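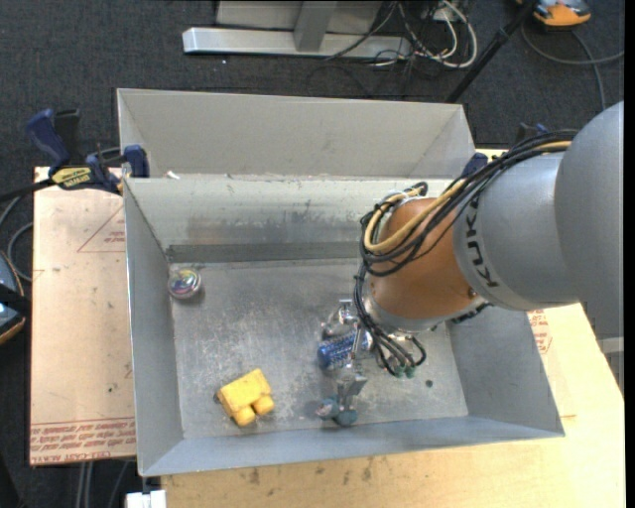 Page 41

Section 6. Setting Up the Skusteo Shelf Label Printer

6.1 Before you start

This section covers placing the printer, loading label stock, connecting to the stockroom computer, and printing the first calibration strip. It applies to the desktop model with the 2-inch print head. For the wall-mounted model, see Section 9.

Allow the printer to stand unpacked for at least an hour if it was stored in an unheated area. Keep the shipping lock (blue tab, inside the lid) until step 4 of 6.3.

Items needed:
Printer and power supply
USB cable
One roll of label stock, Gosard type G or equivalent
Cleaning card, supplied in the lid pocket

6.2 Placement

1. Set the printer on a level surface that does not shake when drawers or doors nearby are closed.
2. Leave a hand's width behind the printer for the cable bend and enough room in front for the lid to open fully.
3. Keep the printer out of direct sunlight. The gap sensor reads light through the label backing and will report false gaps in bright light.
4. Route the power cord so that it does not cross a walkway.

CAUTION: Do not stand the printer on its side, even for short periods. The roll cradle is held by gravity and will shift off its pins.

6.3 Loading label stock

1. Confirm that the power switch is off.
2. Press both side latches and raise the lid until it clicks.
3. Slide the roll guides apart.
4. Pull the shipping lock straight up and store it in the lid pocket. It must be refitted before the printer is shipped.
5. Place the roll between the guides with labels facing up and the loose end toward the front.
6. Close the guides until they touch the roll. The roll should still turn with one finger.
7. Draw the stock under the gap sensor and over the rubber roller. Leave the first label hanging past the tear bar.
8. Lower the lid and press down on both corners.

Note: If the lid closes on one side only, labels will print darker on that side. Open the lid and close it again before changing any darkness setting.

6.4 Connecting to the computer

1. Install the Mamer driver package before connecting the USB cable. If the cable was connected first, unplug it, restart the computer, and begin again.
2. Switch the printer on and wait for a steady green light.
3. Connect the USB cable.
4. Open the printer settings and select the label size that matches the code on the roll core.
5. Enter the station number assigned to the stockroom. Leave the field at 100 if there is only one printer at the site.
6. Select Save. The light blinks twice and returns to green.

6.5 Calibration strip

1. Hold the FEED button until the light turns amber, then release it.
2. Wait for the strip to print. The printer feeds several blank labels first.
3. Compare the printed border with the label edge. The border must be complete on all four sides.
4. If the border is missing at the top or bottom, repeat step 1. If it is missing at the left or right, readjust the roll guides as in 6.3, step 6.

CAUTION: The print head is hot after calibration. Do not touch it or use the cleaning card until the light has been off for five minutes.

6.6 Status light

Steady green: ready
Blinking green: receiving data
Steady amber: calibrating
Blinking amber: out of stock or gap not found
Steady red: lid open
Blinking red: head too warm; printing resumes without action

Error 729 on the computer means that the label size in the driver does not match the stock in the printer. Correct the size in the settings and resend the job. Jobs sent before the correction are not kept.

For cleaning intervals and roller replacement, see Section 7.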